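Dish machine in the canteen: who still washes by hand? 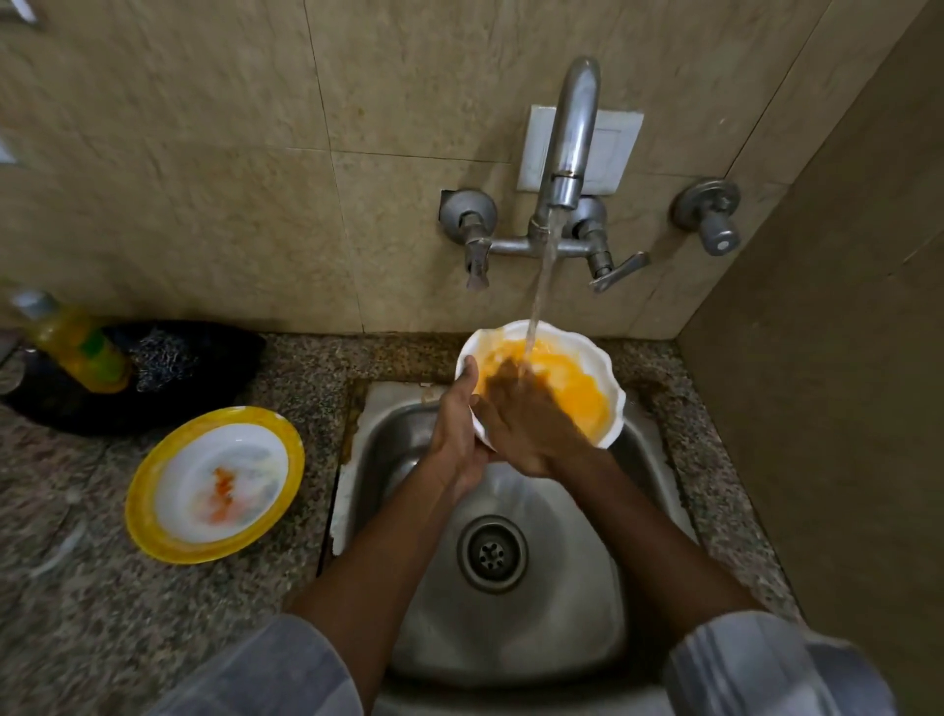 Last edited by skureck_night on Tuesday, 7:42 pm

skureck_night wrote:
So we finally got the conveyor dishwasher at work, the Flotbridge one with the arm that loads the racks, and I want to know how it went for other kitchens. I'm on the canteen crew at Callell. There used to be 4 of us on dishes at lunch and now there's 2, and the other two got moved to serving (nobody was let go, I'll give them that). My hands are so much better! But I kind of miss the talk over the sinks. And egg still beats it. Anything with batter or yolk in it I do under the tap with my fingers first, same as I always did.

pinkladle wrote:
Same here with the egg. Ours bakes it on. You get a bowl out the far end that looks clean and then you run your thumb round the inside and nope. Wavy rims are the worst for it.

hoekstra_dave wrote:
Sorry but you're running it wrong. Cold pre-rinse, then the wash. We did 1,013 pieces last Friday and I sent back 7. If you're rubbing out every bowl by hand, what did they buy the thing for?

skureck_night wrote:
Dave, who scrapes for you? Somebody's doing it before the rack goes in.

hoekstra_dave wrote:
OK yeah, we have a guy on scraping. But one guy!

Etelka Kiss wrote:
I did dishes for years before ours came in and I'm glad to see the back of it, my wrists were shot by November every year. What bugs me is the pace. With a sink I could stop and let a bowl soak while I had a drink of water. Now the arm wants the next load and there's a light that goes orange if I'm slow, and the supervisor can see it on her tablet. I asked to have the light turned off and got told it's for "balance". Balance of what??

pinkladle wrote:
Ugh, the light. We put a tray in front of ours.

hoekstra_dave wrote:
The light's there so the belt doesn't back up. I don't get the drama.

skureck_night wrote:
You're not the one standing at it, Dave. Etelka, did the two of you rotate or are you on it the whole shift? We're asking for a swap at half time and I'd like to say another place does it.

Etelka Kiss wrote:
We swap after the first sitting. Took some nagging. Message me and I'll send you how we worded it.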